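Gunside Office Pantry and Refill Project
Progress report to the Corkstead Small Works Fund
September 4, 2022

You asked for a plain account of where the money has gone and whether the project deserves the second payment. We will try to give one, although on the second question we are less sure than the application was.

The grant was $897. The application promised a shared dry goods station for the tenants of the Gunside building, with glass jars in place of the single packets that people bring in and leave open. It also promised less waste, fewer trips to the store and, in a sentence we would now take out, "a new culture of sharing between desks." We can report on the jars.

Spending to date

Of the $897 we have spent $700. Most of that went on jars with metal lids and the first bulk order of dry goods from Nông. The rest paid for delivery, blank labels and a scoop. The balance is being held until we know if the station will stay where it is. We would prefer to return it than to spend it on more jars, for reasons given further down.

The jars

We bought clear glass because the people consulted said they wanted to see what was left without opening anything. That part was sensible. What we did not do was settle on one size. The jars came in two orders, and the second order was chosen on price by someone who had not seen the first. We now have short wide ones and tall ones, and the lids do not all swap. A tenant who puts down two lids at once has to try each in turn. It is a small nuisance, but it is the kind that makes people go back to packets.

Labels are a worse problem. The application said each jar would carry the contents and the date of filling. The printed labels from Plutgate arrived with a glue that did not hold on glass, and we have not agreed on a replacement. White grains and white powders look alike from a few feet away, and we have had one complaint about salted tea. We do not think a handwritten strip of tape is beneath anyone, and we have said so at two meetings.

The table

The station does not yet have a home of its own. The shelf described in the application was to be built in the corridor, and the landlord has neither agreed nor refused. In the meantime the jars stand on the long white table in the open office, which is also used for everything else. They share it with a potted plant, a power cable, cardboard and other people's bottles.

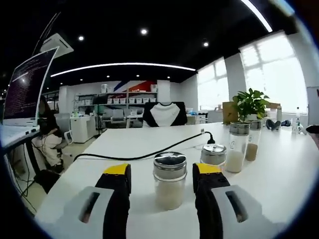
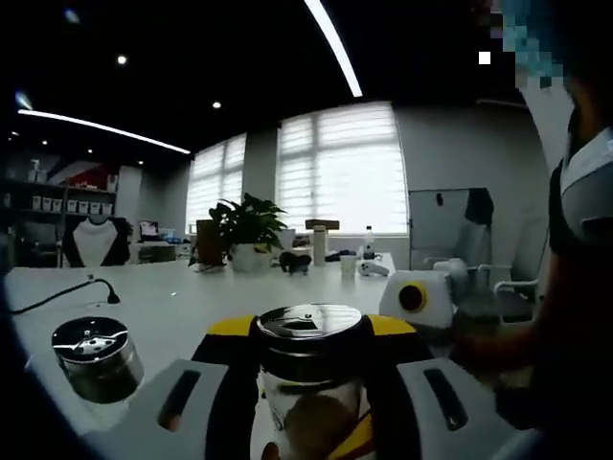 A glass jar with a metal lid on the shared table, open office, Gunside

Our view is that a work table is a poor place for glass. The cable bothers us more than the clutter. We have asked for it to be rerouted and were told this would be looked at, in the same words used the time before. The plant is popular and will be staying.

There is one point in favor of the table, and it should be recorded. People pass it. A corridor shelf would be tidier and might well be forgotten within a month. If the fund has seen other projects face this choice, we would be glad to hear how it went.

Use

The application set a target of 500 refills in the first period. The sign-out sheet shows 855, and a summary sent around the building has already described this as a great success. We would be careful. The sheet asks people to make a mark each time they take something, and it does not ask how much. A spoonful of sugar and a full lunch of rice get the same mark. On some pages the marks are in one pen and one hand from top to bottom, which suggests that they were filled in afterward from memory, or from good will.

We have no figure for packets avoided. The baseline count was supposed to be done before the jars arrived and was not done. Any number we gave you now would be a guess, so we are not giving one.

Cleaning

The rota exists on paper. Jars are meant to be emptied, washed and dried before they are filled again. From what we have observed, new stock is often poured on top of old. We have moved the instructions from the back of the sign-out sheet to the front, and will see if it makes any difference.

Before the next payment

We ask the fund to hold the second payment until December. By then we expect to have:
a yes or no from the landlord on the corridor shelf
labels that stay on, from Plutgate or from a roll of tape
a sign-out sheet with a column for amount
one size of jar in use, with the odd ones given away

If the landlord says no and the cable is still on the table, our recommendation will be to close the project, keep the jars in the building for whoever wants them, and return what is left of the grant. Receipts for the first and second jar orders are attached. The Nông invoice has been requested again and will follow when it comes.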